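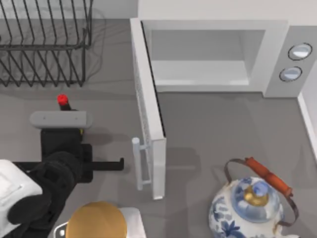

Simulated kitchen: an arm beside the open microwave door, with the teapot in front.

Buy the kitchen last

Print this article | E-mail this article

When Lai-ching Chow was given the job of planning a robot arm for the test kitchen at Candudero, the first thing she bought was a chair. "I knew I'd be sitting down for a long time before I'd be allowed to spend anything proper," she says, and she was right. Five months went by between the first meeting and the first purchase order, and nearly all of that time was spent in a kitchen made of software.

I think more small firms should do it this way, and I came back from my visit quite giddy about it. Candudero makes ready meals. It wants an arm that can handle the dull end of recipe testing: dish in, door shut, wait, door open, dish out, all day long, with a person doing the tasting. That sounds like a simple thing to shop for. Then you open the catalogues and find arms of every reach and every price, grippers sold separately, stands sold separately from those, and a line at the bottom of the quote that says "integration" with a large number next to it.

Chow's answer was to build the counter on screen and try the work there before choosing. She uses a package called Todska, which lets you lay out a room, drop in an arm and see what it can reach. You put in a dish rack, a microwave, a few odds and ends, and then you start moving things and finding out where you've gone wrong (this part is far more fun than it has any right to be, and I lost most of an afternoon to it).

The door problem

Ask anyone who has planned one of these and they'll talk about doors. A microwave door takes up nothing when it's closed and a great slab of worktop when it's open, and the handle travels with it. An arm that reaches the handle nicely at the start of the swing may be folded up against its own elbow by the end. In Chow's layouts the arm comes in from the left, the same side as the hinge, and she tried more positions for the base than she cares to remember.

"On paper we had loads of room," she says. "Then the door opened."

The upshot was a change to the budget before a penny had gone out. Her first plan had the arm bolted to the worktop. The second put it on its own stand, a little back from the edge, and the stand alone was quoted at £1,654. She winced, and then she priced the alternative, a longer arm, and stopped wincing. A longer arm also needs a bigger clear area for people to keep out of, and floor space at Candudero is argued over by the inch.

Grippers are where the money hides

Most first-time buyers spend their energy on the arm. Chow would tell you to spend it on the gripper. Her shortlist came down to a model from Dastolis at £2,803 and a plainer one at £700, and she had both modelled in Todska before she rang either supplier. The cheap one did well on handles and boxes and struggled with anything round. The dearer one could cope with more shapes but was bulkier, and kept wanting to be where the door was.

She bought the cheap one. Up to 4 sets of fingertips can be made for it on the firm's own printer, and she liked the idea of being able to break them. The difference went into a training budget, which she'd forgotten to include at all in the first draft. I have now heard this from enough people that I'd put it in capitals at the top of the form: leave money for learning.

The teapot stays

I was very taken with the teapot. Blue and white, gold knob on the lid, an arched handle with an orange-red grip, and nothing whatever to do with ready meals. Chow keeps it in the layout on purpose. Real worktops collect things, and a plan that works only on a bare one will be in trouble by the first Monday. She moves it about between runs, along with a small dark item with a red top, and makes a note of which tasks get harder.

She also lends the file to the kitchen staff, who know things that no supplier does. They pointed out that the rack gets shoved along whenever someone wipes down, so the plan now allows for that. They asked what happens when the arm is switched off halfway through opening a door. That question led to a day of phone calls, a better stop button and another line in the budget.

What she'd put in the budget

I asked for her list and she read it to me straight off the wall. Arm. Stand. Gripper, plus spare fingertips. Software for a full year, even if you think you'll need it for three months. A second microwave of exactly the same model, bought on the same day, as makers change their handles without telling you. Electrical work. Cover for the staff who'll be away learning. Then a sum for whatever's been missed, which she set at a tenth of the total and is glad of.

There are limits to all this, and she's frank about them. A simulated door swings sweetly every time. A real one has a catch that sticks and a seal that grabs, and how hard you have to pull is something you find out with your hand on it. Chow borrowed a luggage scale and hooked it on the handle of the staff microwave to get a figure she could type in. Friction on the worktop she guessed at, and says so in her notes.

The arm is due in August. Until then the on-screen kitchen carries on, and the tasks are getting more ambitious. Closing the door is next, then loading from the rack. Her other project, a layout for the packing bench that everyone calls Pan, has already been through three versions and hasn't cost anything but evenings. She showed me the latest one as I was putting my coat on, and I took it off again.

Print this article | E-mail this article

Reader comments

benchtop_bill
The luggage scale is a great tip. We used a kitchen scale and a bit of string and got numbers all over the place. Do you pull straight out or at the corner?

Marrow
Good piece but I'd have liked more on the running costs. Our software licence went up in year two and it hurt more than the stand did.

Oonagh T
Second the bit about buying two of the same microwave. Ours died in the spring and the replacement had a push button instead of a handle. Three weeks of work gone.

D. Pell
Is Todska all right on an ordinary office laptop or do you need something beefier? I've got a loading bay to plan and no money.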